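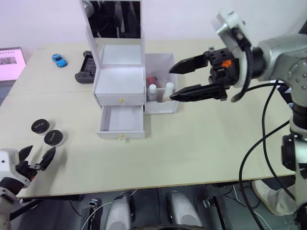
Organizer with the bottom drawer open, bottles in the side compartment

Manninen picked to run the Prerkillow Basin Authority
Forum: State and Local > Water and Air

millrace_dan
So it's official, Siiri Manninen got the nod this morning and I am thrilled! I've followed her since she was a staff engineer on the Niskanen Creek cleanup, and she is the first nominee in ages who has read a discharge permit from front to back. She wrote half of the monitoring rules we still use. The hearing is in April and I'm already planning to drive over for it.

What I'd love to see first is movement on HB 1803, the one that puts permit renewals on a fixed clock. There are 119 expired permits in the basin still running on extensions. Some of those plants are operating under limits written before anyone was even testing for the stuff they put out.

tuppence
She's a great choice on the science. My worry is the other half of the job. Urho Salminen couldn't do the technical part to save his life, but he could walk into the appropriations hearing and come out with inspectors. Can she do that?

millrace_dan
Fair, and I'll give Salminen the inspectors. I'd also point out that those inspectors spent their time writing up extension letters. Money without a deadline got us the backlog!

Greta_on_the_Hill
Hi all, I worked in the legislature for a few years (different committee, but we shared a hallway with Natural Resources) so a couple of things on 1803 that I think are getting lost.

The clock in the bill starts when the application is "administratively complete." The authority decides what complete means. You could pass it tomorrow and still have a permit sitting for years with a note on it saying a map is missing. The Senate version fixed this by giving the agency 60 days to object, and that language dropped out in conference. If you're going to testify, please please testify about that section. They hear plenty about clean water in general and hardly anything on wording.

millrace_dan
Oh this is so useful, thank you. I had read right past it. Do you know which section?

Greta_on_the_Hill
Section 2, second paragraph. It's short.

polecat
I'm going to be the grump. I work at Sondex (maintenance, not management, and I don't speak for them) and our permit is one of the expired ones. We applied on time. We've sent in everything they asked for, twice, and the new limits never show up. People talk about us like we're hiding behind the extension, and meanwhile we can't get the new treatment line approved until the permit is settled. Half the shop would be happy to have a deadline.

tuppence
Would management be happy with it, though? Sondex filed comments against the Nondura limit last year. I read them.

polecat
They filed against the number, yes. They think it's set below what the state lab can measure reliably. You can disagree with that, I kind of do, but it's a separate argument from how long a renewal takes.

tuppence
I don't think it's that separate. If you drag out the number long enough you get the delay for free. But okay, point taken that you did apply on time.

riverbend_lou
Jumping in on the Nondura question — the lab data is in the public record for the rulemaking, starting at page 2885 of the second volume. It's a slog, but there are split samples from the creek and from three of the outfalls, and the state lab and the contract lab agree pretty well at the upstream sites. They come apart at the outfalls, where there's a lot of other junk in the water. So Sondex has a bit of a point and so does the authority. I'd love it if Manninen got asked about this, since she helped design the sampling!

millrace_dan
Lou, you read all that for fun, didn't you. I'm looking at it tonight.

riverbend_lou
I did and I regret nothing.

marshwren
I'm less excited than the rest of you. She's good, I've met her, she answered every question I had at the Niskanen open house and stayed late to do it. But the director serves at the governor's pleasure, and this governor has overruled the authority before. I'd trade a brilliant director for a middling one with a fixed term.

Greta_on_the_Hill
Fixed terms cut both ways. You'd have had Salminen for four more years.

marshwren
Ha. I'd have lived. At least a board could have told him no.

tuppence
Put me down as agreeing with marshwren, which may be a first.

millrace_dan
Anyone who wants to go to the hearing, I have room in the car and I'm leaving from the Prerkillow park and ride at 6:30 a.m. Public comment sign-up closes when they gavel in, so we can't be late. Polecat, you'd be welcome too. I think they should hear what you said about the treatment line.

polecat
I'd have to check what I'm allowed to say. But maybe, yeah. I'll ask my supervisor and message you.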